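Equipment > Planning and Budgets
Thread: Second set of hand-held grippers or wait for an arm?

tallowbend
We have one pair of hand-held grippers and a folding project that keeps growing. I have to turn in next year's equipment plan by the end of July and I can't make the numbers sit still. Choices as I see them:

1. Buy a second pair of the same thing, 390 each gripper from Haltidow, cables included.
2. Put the money toward a used bench arm and collect directly on that.
3. Buy nothing, run the pair we have for longer hours.

Work is clothes, mostly kids' stuff, folded on beds and tables in regular homes. Anyone been through this?

orrin_k7
Option 1. An arm doesn't go into a bedroom. You'd spend the first month building a table for it and the second month explaining why all your data is on that table.

mossgate
Disagree, at least partly. If the thing you deploy on is an arm, you will need the arm anyway, and every month you put it off is a month of finding out late that the jaws don't open wide enough or the wrist can't get there. What are you deploying on?

tallowbend
Nothing picked yet. The lead wants the Gosine two-arm station but that's a different budget line and a different year.

mossgate
Then I'd want at least a rental in the plan. Even a short one.

quarterpine
What does the work look like day to day? "Folding" covers a lot. Towels on a table and small clothes on a soft mattress wear out different parts, and you'd budget spares differently.

tallowbend
Mostly small clothes on a mattress, one gripper in each hand. Elastic waistbands are the slow part. The band is gathered, so it pulls the fabric in and the piece won't lie square, and you end up with one gripper at the side and the other coming in from the near end.

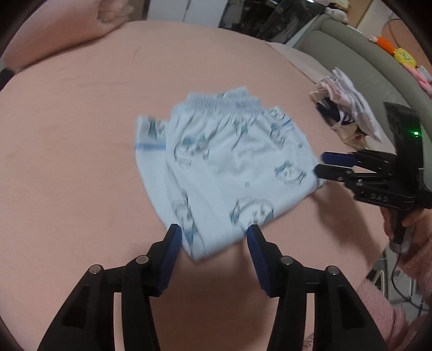
orrin_k7
Budget for pads before you budget for anything else. We run four grippers and the pads go long before the linkages do. On thin cotton you notice it right away, the cloth slides out when you close on a corner. The Diker replacement set is 215 and covers a pair.

tallowbend
I had zero down for pads. OK, adding that.

quarterpine
Add cables too. Whatever comes in the box, assume it gets stepped on. And ask Haltidow whether the second pair comes from the same hardware revision as the first. Ours didn't, and the jaw opening was different enough that we had to calibrate them as two separate devices. It cost us more in time than the price difference on the newer ones.

fennelstreet
Going to argue for option 3. You say the project keeps growing, but is it the hardware holding you back or the people? We bought a second pair and it sat in its case because there was only one person trained to run it. If you have one operator, a second pair is a very expensive spare.

tallowbend
Two operators now, third one starting in the fall. They take turns. The pair is in use from 9 in the morning until early evening on most days, so there is somebody waiting on it.

fennelstreet
Then I take it back. That's a real case for a second pair. I'd put the operator hours in the plan next to the purchase so whoever signs it sees the same thing.

mossgate
Still think you're leaving out the deployment side. I've read a lot of plans that were all collection and no arm, and the arm request the next year got cut.

orrin_k7
That's a reason to write it down as a year two item. It isn't a reason to hold up the grippers.

mossgate
Fine, as long as it has a number next to it. A line that says "arm, TBD" gets crossed out.

quarterpine
Lead time matters here too. Haltidow quoted us 7 weeks and it was closer to 10 by the time customs was done. If your third person starts in the fall, the order has to go in pretty much when the plan is approved.

tallowbend
Good to know. Current draft:

Second pair, two grippers at 390
Two Diker pad sets at 215, one for each pair
Spare cables, small amount, still pricing
Arm rental for the Pal project, year two, quote requested

Operator hours go in a table on the next page like fennelstreet said. I'll ask about the revision before I send it — if they can't match it I may look at trading in the old pair.

orrin_k7
Ask about the trade-in anyway. They gave us some credit on a set with a cracked handle.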